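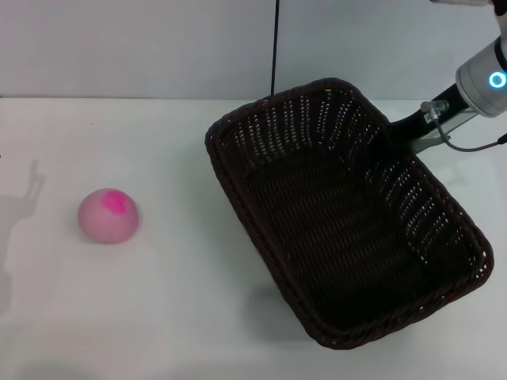
Every house in Grusteston has a basket like it: big, brown, wicker, bought to hold blankets and by July holding everything else. The Memon home store in Tivport sells one for the price of a decent dinner and calls it an "entryway solution." Ours solved the entryway for four days.

Then came the chargers, the single gloves, the takeout menus from a place on Wultgate that closed years ago. A basket has no drawers, so it asks no questions.

I've since moved mine to a white table and made a rule that only toys go in. The pink ball, the one with the magenta blotch, is the test case. It's squashed a little at the bottom and has yet to spend a full night inside. Most evenings I walk past it twice, carrying a glove I have no place for.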